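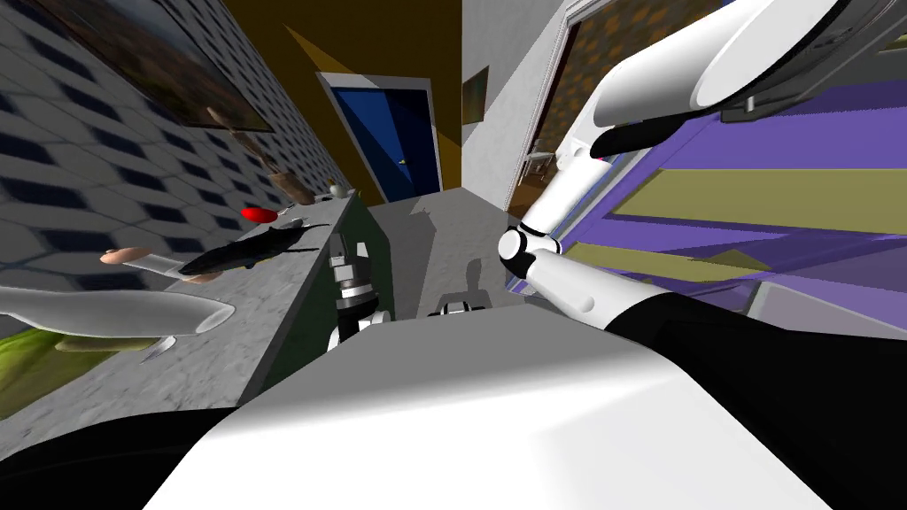

Getting a kitchen ready for a counter-clearing robot

Kulteo rents a two-armed household robot by the month. The plan covers delivery, setup, one set of gripper pads and phone support. Before the robot comes to your house, you also get a simulated kitchen to practice in on your own computer. I used the practice version for 21 days and then had the robot at home in Prerville through January. These tips come from both.

Start with the counter. Leave space between things. The arms come down from above, and a gripper needs room on both sides of whatever it is picking up. Two jars that touch will usually be moved together or knocked.

Long things lying on their side are the hardest. A bottle or a rolling pin can roll when a finger brushes it. Stand bottles up and put a folded dish towel under anything that has to lie down.

Small flat items such as lids are slow work. If you have a lot of them, drop them in a shallow bowl and let the robot move the bowl.

Keep utensils in a heavy crock. Tall spoons in a light container tip over when the arm reaches past.

Vases and anything you would be sorry to lose go in a cabinet. The plan does not cover breakage under 700 dollars.

Floor and doorways

The base needs 26 inches of clear floor along the counter. Measure at the narrowest point, with cabinet doors shut. Pick up rugs and mats. Close doors to rooms you don't want it entering. Ours went down the hall twice before I started doing this.

Lighting

Turn on the overhead lights, even in the daytime. Polished stone and glossy tile give the robot trouble in low sun, and it will stop and wait. Mine stopped most often at 9 in the morning, when the light came straight across the sink. Pulling the shade fixed it.

Cleaning the grippers

Wipe the pads with a damp cloth after each session and dry them. Do not use oil soap. Flour gets into the joints, so brush them out with a dry pastry brush. Replacement pads come from Ndung'u, and the Tillholm ones also fit but wear faster.

Using the practice kitchen

Set up the practice counter to look like your own, clutter included. It is tempting to lay out three neat objects and watch it go well. Nyokabi Kombo on the Kulteo support line told me to put in the things I leave out at night, and that was the most useful advice I got. I moved our knife block as a result.

Is it worth renting?

For wiping and sorting a crowded counter, yes, if you have the floor space. It is slower than a person. It does not wash dishes. In a galley kitchen I would skip it.

Cancel by phone. The online form did not go through for me.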